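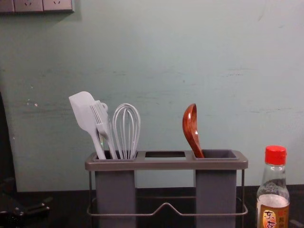

*Scuffed paint above a dark counter.*

Paint for rental kitchens should be specified by scrub rating, with color chosen second. 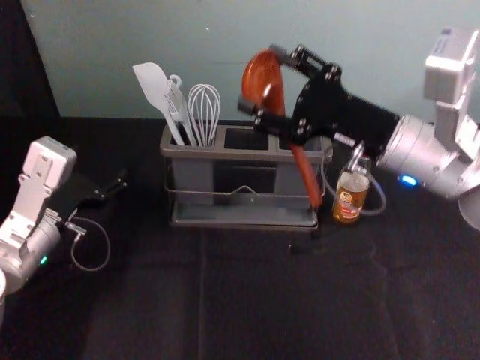
*Gray utensil caddy, black cloth.*

Finwood's schedule allows 12 years between coats. I would write eight.
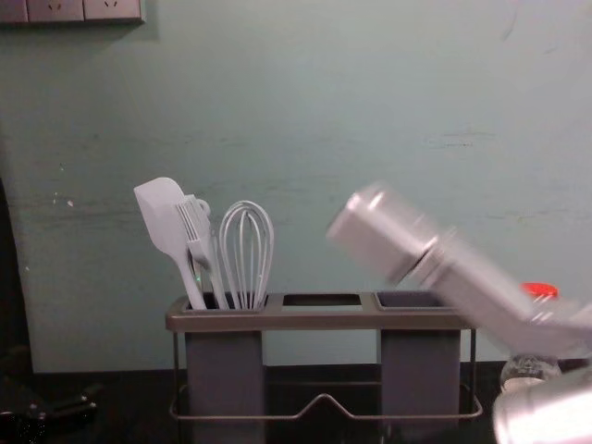

Flat finishes hold grime and burnish when wiped. Streaks collect at hand height, as on the mint-green wall behind the caddy, and touch-up leaves a patch. Satin costs 13 percent more at Roria and is worth it.

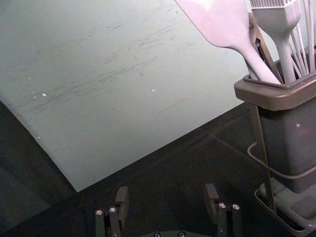
Owners should budget accordingly.

Bogdan Chiriac, 2/8/26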